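Wednesday, May 16, 2018 | By Vendula Tichý | 3 min read | 22 shares

# Giltthorpe Television Reviews

The dataset holds 600 press reviews of the documentary series "Cilleo", collected by Tutari. Each record gives the outlet, the critic's rating and the language. 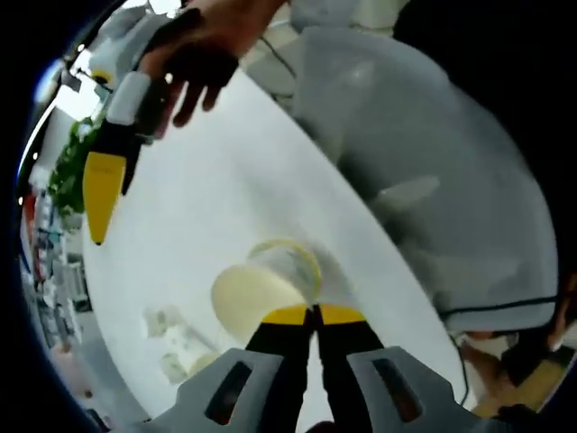 Reviews shorter than 128 words were left out. Ratings were converted to a single scale by Heiðrún Blöndal.

## Format

One CSV file, UTF-8.
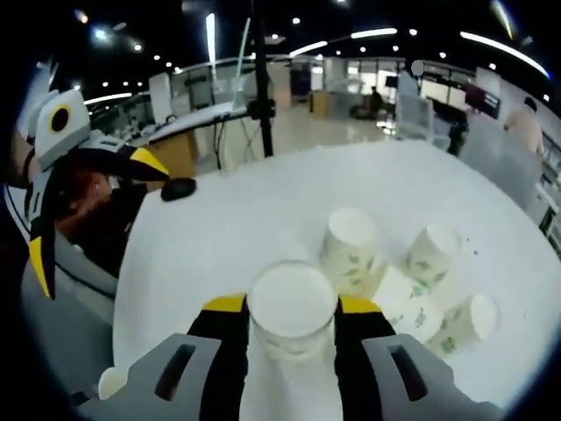 White paper cups with a green leaf print.

## Terms

Research use only. Review texts remain the property of their publishers.
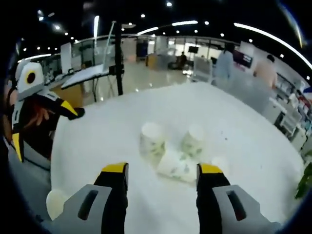 Cups on a round white table.

3 comments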